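A Morning at the Clindbridge Cider and Juice Fair
July | by Cornel Bogdan

My sister-in-law has been telling me for years to go to the Clindbridge fair, and this summer I finally drove over, with Shuzhen Shao along to read the map and talk me out of buying a second fruit press. We got there a little after 9 in the morning, and the lower field was already almost full of cars, so we had a nice long walk up the hill past the sheep.

The big barn is where you want to start. There were 21 growers this year, most of them from the Bulumham side of the valley, and every one of them seemed to have time for a chat (I lost Shuzhen for half an hour to a man with strong feelings about pears).
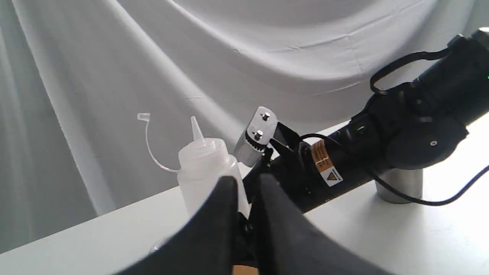 I had a long talk with the Drarnard people, who planted 700 trees on a north slope against everybody's advice and are very happy with them. They let me try three juices side by side, and I liked the sharpest one best - it had a bite to it that reminded me of my grandmother's Crăciun table, where there was always a jug of something sour to go with the pork. I bought two bottles and carried them around for the rest of the day, which my shoulder still remembers!

After lunch we sat in on the grafting talk. It ran long, and the benches are hard, but I learned more about rootstock than I had in 16 years of fussing over my own little trees, and Shuzhen filled most of a notebook.

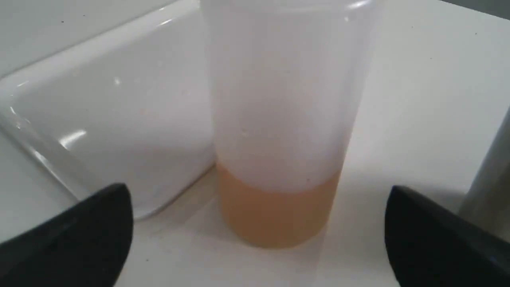 Getting there

Take the valley road and follow the hand-painted signs from the church. Parking is free, and the lower field gets muddy after rain, so bring boots. Dogs are welcome outside the barn.

14 comments | 38 shares

Contact | © Cornel Bogdan | Back to top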